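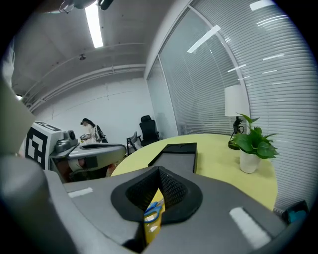 Let's talk about the jaw pads on the Umetti hand gripper, the part I get the most mail about. The first batch had a fault, and I'd like you to hear it from me before you order. The pads are glued into the jaws, and on the early units the glue let go at the tip. You'd never catch it with a foam block. You catch it with something slim and slick, like the blue plastic handle of a pair of scissors, where all the squeeze lands on one little patch of pad. The pad creeps, the jaws still read closed, and down goes whatever you were holding. Riaan Van Wyk had it happen on his third morning with a loaner – point first, next to his shoe – and he called me before he'd even picked the thing up!

So we pulled the lot. Serial numbers up to 582 have the old glue. If yours is one of them, please stop using it for anything sharp or heavy and send me a note. New pads are free, and so is the mailing.

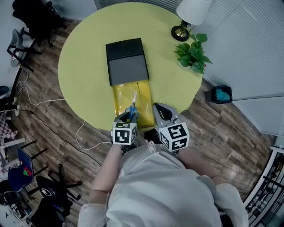

The new pads come from Viklund and they're held by 3 small screws plus the glue. Heikki Mäkelä ran a set through over 100 hours of open and close for me, and the edges stayed put. I'm pretty happy with that, though I'd still press on each tip with your thumb before you start work.

What's in the pad kit:
Left and right pads
Screws and a driver
Fitting sheet, updated 23 Oct 2024

Price for everyone else: $40 a pair. Fits the Umetti and the older Eretti. It does not fit the Nitico, the screw holes are in the wrong place (I tried).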